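**Les robots et la corvée de cuisine : on y est presque ?**

Je suis passée chez Nustik le 21 mai, curieuse de voir si une machine pouvait enfin ranger mon plan de travail à ma place. Réponse de Pascal Lindemann, qui dirige les essais : pas encore, mais ça avance — et plutôt vite !

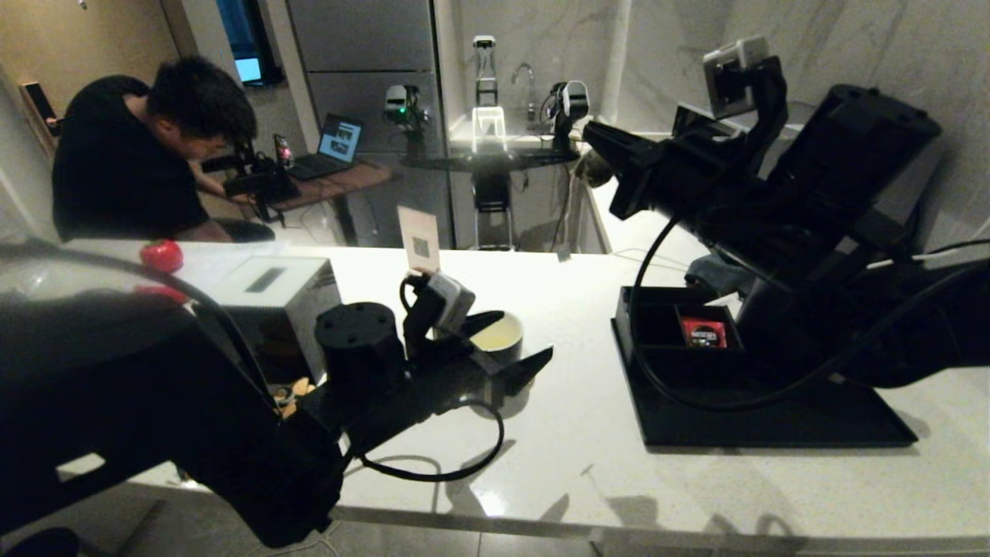
Sur 200 essais menés depuis février, 76 ont échoué, surtout avec les petits sachets et les bols remplis (moi aussi j'en renverse, remarquez). Pour débarrasser un comptoir, il faut encore presque 5 minutes. Moushumi Siddiqui, elle, vise les arrière-boutiques de Brillport avant nos cuisines. Je garde mon éponge en attendant.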